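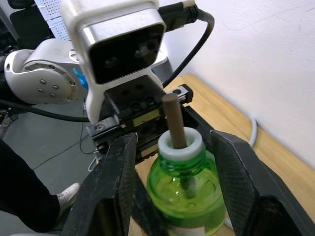 A gripper with two black fingers on either side of a green plastic bottle.

Nuttall opens furnished homes at Grallalell

Friday, October 27, 2023

Nuttall has opened reservations for the second phase of Grallalell, its residential development on the former orchard land east of the Plaken road. The phase consists of 12 single-story homes, each with a covered terrace, a private yard and two parking spaces. Four of the homes are offered fully furnished.

The homes range in size from two to three bedrooms. The largest model, set on the corner lots, has 1,757 square feet of living space and an open kitchen facing the terrace. All of the homes in the second phase have underfloor heating, double-glazed windows and a separate laundry room, which buyers in the first phase had to order as an extra.

"Many of our first buyers live elsewhere for part of the year, and they asked for homes that could be closed up and reopened with little trouble," said Yvonne Whiteley, director of sales at Nuttall. "The second phase was drawn up with those households in mind."

The site slopes gently toward the south, and the homes have been placed in staggered rows so that the upper terraces look out over the roofs below. A footpath along the northern boundary will connect the development with the village center and the bus stop. The old stone wall beside the path is to remain in place and will be repaired before the first owners move in.

Grounds and shared areas will be maintained by Cleno, the property services firm that already looks after the first phase. Its contract covers the swimming pool, the entrance gates, outdoor lighting and the planting along the access road. Owners may also arrange cleaning and key holding with Cleno directly – these services are billed separately and are not part of the annual community fee.

Reece Entwistle, project architect, said the road surface and drainage for the new rows were finished earlier in October. Interior work continues on the corner lots, and the remaining homes are ready for inspection.

Reservations require a signed form and a deposit, which is held until the purchase contract is completed. Buyers have 12 months from the date of reservation to choose finishes for the optional garden room.

Viewings are by appointment with the Grallalell sales office. Inquiries about the furnished homes should be addressed to Imogen Sowerby.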